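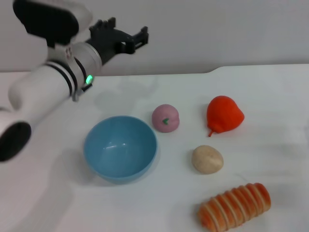 A white arm over a white tabletop, green light on.

7 min read

The first thing Jocelyn MacDonald poured me was the cider she likes least. She wanted it out of the way, she said, and besides, it was March and the cellar at Undholm was cold enough to make anything taste thin. I liked it fine – green apple skin, a little hay, a finish that went on longer than I expected from something so pale.

Undholm makes 3000 bottles in a good year, from 100 old trees on a slope that faces the wrong way. Jocelyn took the orchard over from her uncle Ross, who sold most of his fruit for juice and kept one barrel back for the family. She still uses that barrel, and she still argues with him over when to pick.

The dry cider, which she calls Clito, is the one I'd drive back for. It smells of bruised pears and warm bread, and it has enough bite to stand up to a pork chop or a really ripe cheese. Let it sit out of the fridge for 30 minutes, please! Straight from the cold you'll miss half of it. The sweeter Fullex is softer and rounder, all honey and baked apple, and I'm afraid I had two glasses before lunch and then had to be given soup.

She has seven young trees coming along behind the barn, a bitter variety she won't name until they fruit.

Comments (3)

pressandpour: We had the Clito with roast chicken, lovely stuff. Do they ship?

Dale in the valley: Too dry for me but my wife finished the bottle.

orchardgal: Is the tasting room open in winter?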